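3.2 Packaging and first judgments of fit

The interviews began with a simple request: participants were asked how they choose a pair of work gloves when they have no chance to try them on. Most described looking for a printed size first and then feeling the fabric with their fingers. Few said that they read the back of the packaging. Those who did were mainly buyers for small firms, who had to answer to a supervisor for what they bought.

Size labels were a frequent source of complaint. A warehouse worker in Firesmont reported wearing a large in one brand and a medium in another, and said she had stopped trusting the letters altogether. Sidra Awan, who carried out the interviews at the Lovent site, noted that several participants held a packaged pair against the palm before answering any question about size. The habit was common enough that it was added to the coding scheme as a separate behavior, "palm check," and the earlier transcripts were coded again.

Card packaging makes the palm check possible because the fingers of the glove are left open to touch (Figure 4). The cuffs, however, are usually held inside the card. Participants who cared most about the wrist, among them gardeners and delivery drivers, said they could not judge the part of the glove that mattered to them. Two of the shops in the study kept a loose pair at the counter for this purpose. Staff at the Soomro store said that the loose pair was often mislaid and was replaced only when a customer asked for it.

Figure 4. Black knitted work gloves on a retail card, with the cuffs tucked into the card.

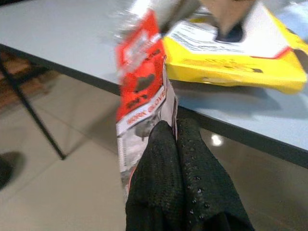
3.3 Reasons for replacing a pair

Participants were next asked to recall the last pair they had thrown away. Holes at the fingertips were the reason given most often, followed by loss of one glove. A smaller group said that the gloves had become stiff after washing. Almost 8 months was the longest period for which any daily user in the Zarkard group reported keeping the same pair. Occasional users found the question hard to answer, and many could not say when they had bought the gloves they were then using.

Loss of a single glove deserves separate mention. Under the supply rules at Lovent, a worker who lost one glove had to return the other before receiving a new pair. Workers disliked the rule and often kept single gloves in their lockers to make up mixed pairs. Zarmeena Bukhari, who coded the Lovent transcripts, recorded these cases as replacement delayed, while the Zarkard transcripts had no matching category. The two sets are therefore reported separately in the sections that follow.

The timing of the interviews may have affected the answers. Fieldwork began in January, when outdoor workers at both sites were wearing a second layer under their gloves, and comments on tightness should be read with this in mind. Follow-up calls in warmer weather reached only part of the original group.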